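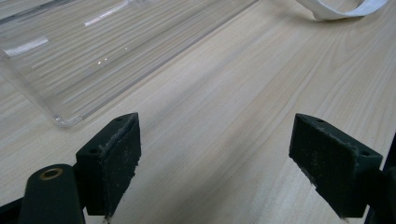
3. Recording your first demos

I do four warm-up grabs before I save anything, and I'd do the same if I were you!

1. Open the fingers all the way and hold still until Luritz beeps (twice means go).
2. Move in slowly, close, lift, set down, open.
3. Press save. Repeat until you have 33 good runs. My policy got pretty flaky with fewer.

Note: keep the fumbled grabs in their own folder, I went back to mine a lot.

Caution: never swap foam pads halfway through a set.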